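I have worked the front office at Vakwood for a long time, and until July the tidying up at the end of the day was ours. You took your mugs back, somebody emptied the bins, somebody else watered the plants or forgot to. Now a two-armed robot does a good part of it, and I have been asked often enough what that is like that I may as well write it down.

It is slow. Birthe Zoëga can clear a room in the time it takes the robot to deal with one bin. But it starts at 18 minutes past five, when most of us are looking for our coats, and it does not mind how long it takes.

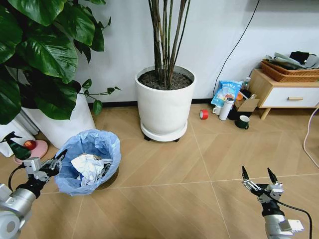

The bigger change is in Awuor Kinyua's job. She used to clean our floor and the one below. She now looks after the robot's rounds in the building, 33 rooms in all, and writes up whatever it could not manage. She got a raise, though not a large one. She also says she misses the physical work -- she slept better.

The rest of us have picked up new habits. We are asked to keep cables out of the way and not to leave things on the floor, and we are not good at either. Halfdan Thygesen got a note last month and took it badly.

Kelechi Olatunji asked at the staff meeting whether anyone's hours would be cut. The answer was no for this year. I would have liked a longer answer, and I plan to ask again when the budget comes out.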